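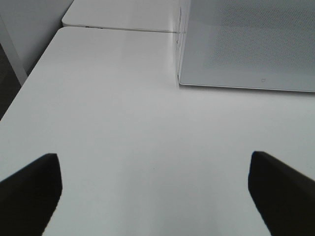 Figure 6.1 A white tabletop between two black gripper fingers.

Chapter 6
Buying Space: Rates, Readers and the Classified Page

What you should be able to do by the end
Read a rate card. Work out a cost per thousand. Tell a line ad from a display classified. Argue with a sales rep, politely.

6.1 Where we are

Chapter 5 was the message. Now the space it sits in. Newspapers first, radio in Chapter 7, outdoor after that. Newspapers first for a simple reason: the pricing is out in the open, on a printed card, and the sums are short. Get comfortable here and the rest is easier.

Key terms, all defined in the margin as they come up: rate card, column inch, run of paper, line ad, display classified, insertion, make-good, cost per thousand (CPM).

6.2 An opening case: the Fora

The Fora is a small-town weekly. Owner and publisher Declan Pearce, one ad rep, Ashley Bainbridge. Paid circulation 2,155. Classifieds run on the back two pages, and they bring in more than the rest of the paper put together.

In March a furniture store called Mansour wanted to advertise a clearance. The manager, Jordan Rudd, had never bought print. He asked for "the cheapest thing with a border." Fair enough. Most first-time buyers ask for exactly that.

Bainbridge quoted a display classified at $17 per column inch. Rudd wanted one column wide, 2 inches deep. So:

17 x 2 = $34 per insertion

One insertion means one appearance in one issue. Rudd thought he was buying a month. He wasn't. The rate card said so, in the small type, and he had not read the small type. Keep this in mind for Exercise 4.

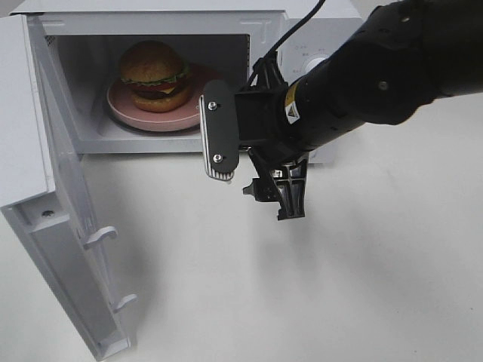 Now the cost per thousand. Divide the price by circulation, multiply by 1,000.

34 / 2,155 x 1,000 = $15.78

That figure lets you compare the Fora against a bigger paper, a website, a flyer drop. Careful though. Circulation is copies sold. Readership is people reading, and a copy left in a barbershop gets read plenty. Sales reps like to quote readership. Buyers should ask which one they are being given, and then ask again in writing.

Rudd ran the ad. Wrong phone number. The paper's typo, as the proof showed, so Pearce gave him a make-good: same ad, corrected, next issue, no charge. If the mistake had been in Rudd's own copy, no make-good. Always keep the proof. Always.

6.3 Line ad or display?

A line ad is words only, set in the paper's own type, priced by the line or by the word. Jobs, rooms to rent, lost cats. Cheap, quick, easy to book by phone. Sorted under a heading, so the heading does half the work. Put a used truck under Household and it wont sell.

A display classified sits on the same pages but gets a border, a logo, bigger type. Priced by the column inch. Costs more. Stands out more, unless everyone else on the page bought a border too.

Run of paper display is the third kind, and goes wherever the editor has a hole. Section 6.5.

Two more buyers come back through the chapter. Murkov, a tire shop, books the same line ad every week and never changes a word. Grerkix, a tutoring service run by Alfie Nuttall, spends its whole budget on one large display ad before school starts. Both think the other is wasting money. Look at their numbers in Table 6.2 before you you pick a side.

6.4 Reading the rate card

Start at the bottom. Deadlines, cancellation terms, charges for color, the contract discount. Then go up to the prices. Note whether the rate is open (one time, no commitment) or contract (a promised amount of space over a set period). A buyer who falls short of the promise gets billed the difference. It's called a short rate, and it shows up on an invoice when you have forgotten all about it.

Before going on, find a rate card for a paper near you. Print it. You will need it for the next section.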